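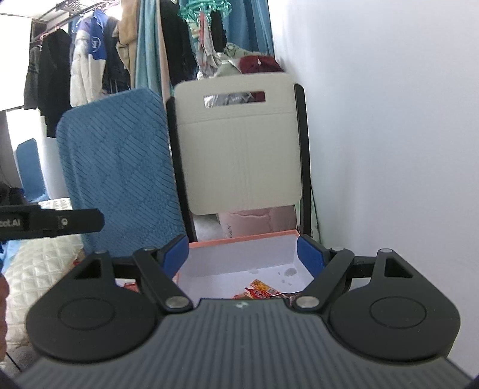 **Figure 7.1** Gripper fingertips held open over a white box containing packets of food.

# Chapter 7: Chores as Engineering Problems

Machines have done useful work in factories for decades, and a reader might expect the home to have followed by now. It has not, apart from a few narrow tasks such as cleaning floors. This chapter examines why, and sets out a way of judging whether a given chore is within reach of a machine at present.

## 7.1 What counts as doing a chore

A chore is done when a person who depends on the result would accept it without further work. This definition is strict. A machine that folds a towel in a laboratory has shown that folding is possible. Whether it can do the laundry is a separate matter, and depends on finding the towel, picking it out of a heap, and recognising when the heap is finished.

Three terms are used throughout. The *success rate* is the share of attempts that end in an accepted result. The *cycle time* is the time from the start of one attempt to the start of the next. An *intervention* is any act by a person that the machine needed in order to continue. Published results often give the first of these and leave out the other two.

## 7.2 Packing and tidying

Putting groceries into a box is a fair test, being easy for a child and awkward for a machine. Food packets vary in stiffness and surface. A clear bag reflects light, so its edges are hard to locate, and a soft pouch changes shape as the fingers close.

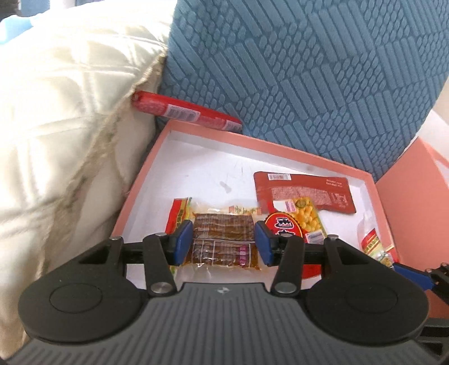

Overlap adds a second difficulty. When one packet rests partly on another, lifting the lower one moves both, and the planner must either choose the upper packet first or predict how the pair will slide. Items may also come to rest outside the box, in the gap between two cushions for instance, where two fingers have little space to enter.

Serrano and Friesen treat the problem as one of ordering. Their Drullden trial, run in July, comprised 200 attempts with mixed packets, and the cell needed 2 interventions. The packets were laid out singly on a flat tray, however, and the result should not be carried over to a crowded box.

## 7.3 The shop floor compared

The packing line at Kaltivgate handles 4000 cartons per shift. Each carton arrives at a known height and facing a known way. Most of the reliability of the line is bought by this arrangement – guides, stops and fixed lighting – and comparatively little by the arm itself. A living room offers none of these aids, and few households would accept their being fitted.

Exercise 7.1 asks the reader to list the fixed conditions on which a familiar machine relies. Section 7.4 then takes up grasp planning for soft packaging, starting with the contact model of Henriques.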